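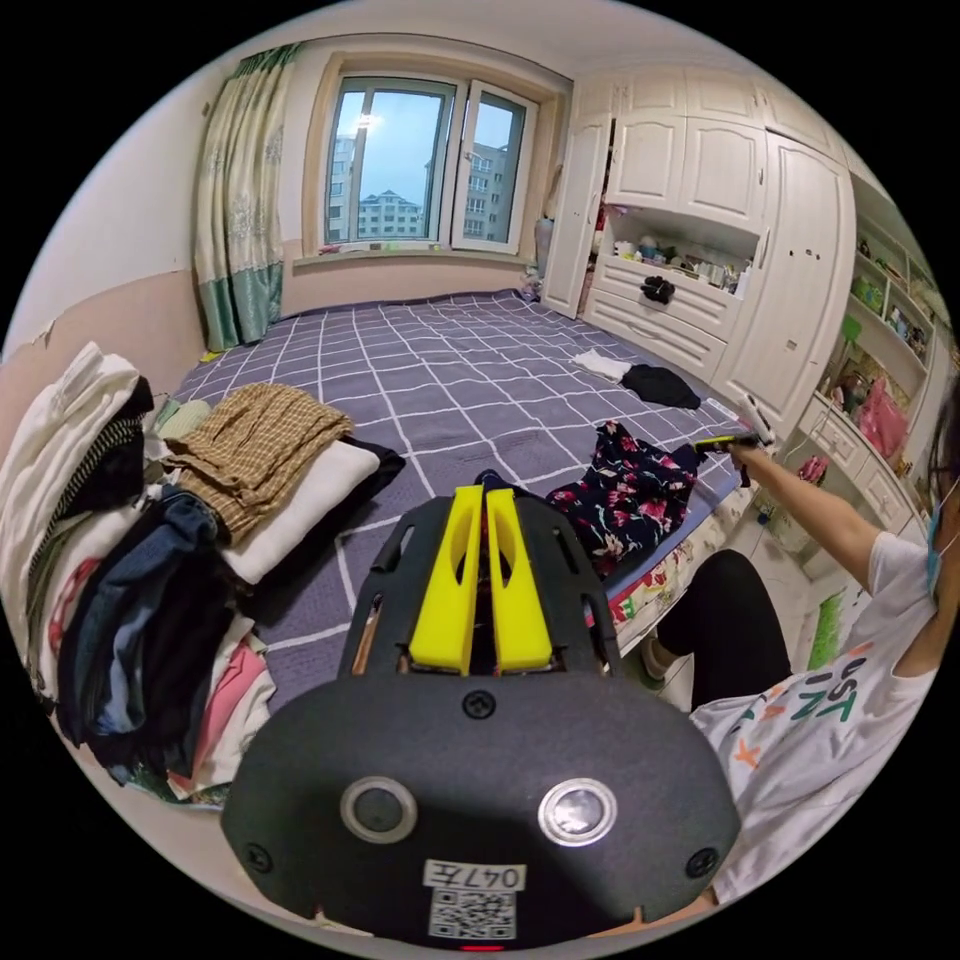 Apps & Phones

The new Priveck tab bar, after two weeks

9 July 2026 | 4 min read

Print | E-mail this post

My transit app changed its face again. Priveck, which I use every day to go between Trorville and Revdale, sent the new version to my phone without asking me. In the morning I opened it to check my bus and for a moment I thought I had opened a wrong app. The colors are lighter, the corners are more round, and the menu on the left side has disappeared. In its place is a row of tabs along the bottom.

I waited two weeks before writing this. When an app changes, the first day I always hate it, and it would not be fair to publish what I think on the first day.

Let me begin with the tabs. They are called Go, Saved, Nearby and You. Go is the old main page with the map and the search box. Saved has your stops and your lines. Nearby shows departures from the stops close to you, and You is settings, tickets and notifications all put together. I understand the idea. With the old menu I had to stretch my thumb to the top corner of the phone, and I have small hands and a big phone. Now I can reach everything with one hand while I hold the pole in the bus with the other. For this I am thankful.

The Nearby tab is the best part for me. Before, I had to tap on the map exactly on the little stop icon, and often I tapped the stop on the other side of the street and then waited for a bus going the wrong direction. In the list, each stop has the direction written in clear words, for example "toward Revdale Central". It is a small change, but I have not made this mistake again.

What I like less is how they treated the saved lines. I had them in my own order, first the morning bus, then the evening bus, then the lines I take only on the weekend. After the update the order was alphabetical. I looked in the settings for a long time. You must press and hold on the line until it lifts a little, and then you can drag it. There is no icon for this and no hint, I found it by accident when I was angry and pressed too long.

The second problem is the text size. On my phone I use larger letters. In the old version the times became bigger together with everything else. In the new one, the name of the stop becomes bigger but the departure time stays the same, in thin gray numbers. In sunlight I can hardly read it. My mother-in-law, who uses the same app, asked me to change her phone back to the old version, and I had to explain to her that it is not possible. She now takes a paper timetable from the bus station and she is satisfied with that.

There is also a ticket question. In the old app my monthly pass was on the main page, so I opened the app and showed it to the driver. Now it lives under You, then Tickets, then Active. If the connection is weak, the Active page shows a turning circle before the pass appears. Last week I stood at the door with the turning circle and people behind me, and the driver waved me through with a tired hand. My advice is to open the ticket page already at the stop. If you keep the app open, the pass stays on the screen.

Some readers asked me if they should change to Tse, the other app for our region. I used Tse for the whole month of December, when Priveck had the trouble with wrong holiday schedules. The map in Tse is slower and it has no tickets at all, but the letters are big and dark and you can put your lines in order with simple arrows. If you only need times, I think it is a good choice. I keep both on my phone. Tse needs more space than you would expect, so if your phone is old, first remove some photos.

A few things I changed in Priveck which made my days easier:

Under You, then Display, I turned off "Animated map". The app opens faster and my battery lasts longer in the evening.

Under Notifications there is now a switch for each line. At first all were on, and I received messages about construction on streets I never visited.

The start page can be chosen. I put Nearby as the first thing I see. The option is named "Launch view", a strange name, and it is at the very end of the list.

I wrote to the support about the text size. They answered me in two days, politely, and said the designers know the problem and it will be corrected in a later version. They did not say which one. The feedback page in the app shows that 3,000 people have voted for the same request, so I hope it is not so far away. I will write again when I see the change on my own phone.

Comments

Lok-yiu Lu
Thank you for the press and hold trick! I was deleting all my lines and adding them again in the right order, and then it sorted them alphabetical anyway.

Hsiu-ying Hsu
Does the widget still work for you? Mine shows only an empty box since the update. I removed it and put it back 2 times.

Author
Hello Hsiu-ying, I do not use the widget, sorry. Maybe Lok-yiu knows?

Lok-yiu Lu
Mine was empty too. I had to open Saved one time after the update and then it came back.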